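Report to: Dmytriv Fund, Small Grants Office
Report from: Kileck Catering Support, Plildale
Grant: Shelf Life and Waste Reduction in Small Prepared-Food Outlets
Reporting period: third quarter of funded work, closing October
Prepared by: Toàn Đàm

## 1. Status

Work is on schedule against the revised plan. The audit of discarded stock at the participating outlets is complete. The date-labeling trial is in progress. The supplier ordering module is delayed, and a revised approach is set out in section 5. No change to the total budget is requested.

## 2. Waste audit

The audit covered 13 outlets in Plildale and Risbridge. Each outlet recorded items removed from sale at close, by product group and by reason code. In total, 597 usable daily log sheets were returned. Sheets with no closing time or no product group were excluded and are held separately.

Sandwiches and filled rolls were the largest group by weight. Cut fruit was second. Bottled drinks contributed almost nothing to discarded weight but were a frequent source of coding errors, as staff recorded damaged packaging under the code intended for expired stock. The code list was amended midway through the period and the earlier sheets were recoded by hand.

Outlets that prepared sandwiches in a single morning batch discarded more than those that prepared in two batches. The difference was clear at the Risbridge sites and weaker in Plildale, where two-batch preparation is newer and staff did not always keep to the second preparation time. We do not regard the Plildale result as final.

## 3. Date-labeling trial

Three outlets are using the revised label, which carries a preparation time and a discard time in place of a single date. The label is applied at the prep bench before the item goes into the chilled cabinet. Adhesive failure was reported on waxed wrap in the first weeks. The stock was replaced with a freezer-grade label and no further failures have been logged.

Staff compliance is checked by an unannounced visit. Most faults found were blank discard times on items made during the lunch period. A preprinted version with fixed discard times is being drafted for the two busiest product lines.

## 4. Display and replenishment

The original proposal assumed that outlets would keep full displays until mid-afternoon. Interviews with managers showed that practice varies, and that several outlets already reduce the display after lunch. The guidance has been rewritten around two points:

- Unwrapped items on an ambient counter are set out in small quantities and replaced from chilled storage as they sell.
- Packaged drinks may remain at full display, as they have no bearing on the waste figures.

The guidance does not specify serving ware. Outlets use trays, baskets and boards according to what they own, and requiring a standard type would have added cost without a measurable effect. The only conditions are that the item can be wiped down or lined and that it does not hide older stock behind newer stock.

Temperature logging on ambient counters began in the period. Two loggers returned corrupted files and were replaced under warranty. Readings from the remaining units will be reported with the next return, once a full set is available from each site.

## 5. Supplier ordering module

The module was intended to adjust bread orders automatically from the previous week's sales. The main bakery supplier accepts changes by phone or by a fixed spreadsheet only, and its cutoff falls before closing figures are available. Automatic adjustment is therefore not practical at present. We propose to issue a weekly order sheet calculated from a rolling average, with the manager entering the final quantity. Development time already spent on the sales import is recoverable, as the same import feeds the order sheet.

## 6. Expenditure

Spending on printing and consumables is above profile following the label replacement. Travel is below profile. The two variances largely offset each other. Staff time is in line with plan. A transaction list has been submitted separately through the grant portal.

## 7. Work for next period

- Close the labeling trial and issue the preprinted version.
- Repeat the audit at the Plildale sites using two-batch preparation.
- Circulate the order sheet to managers for comment.
- Submit the temperature data and a draft of the final guidance.

## Annex: serving ware

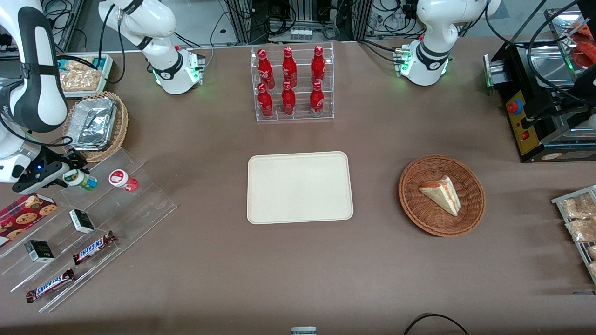
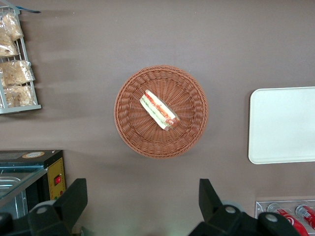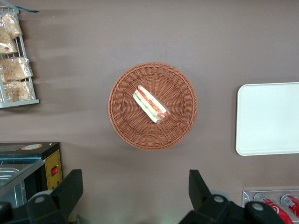
*First picture: bottled drinks in a two-tier clear acrylic rack. Second and third pictures: single sandwich portion in a round woven basket.*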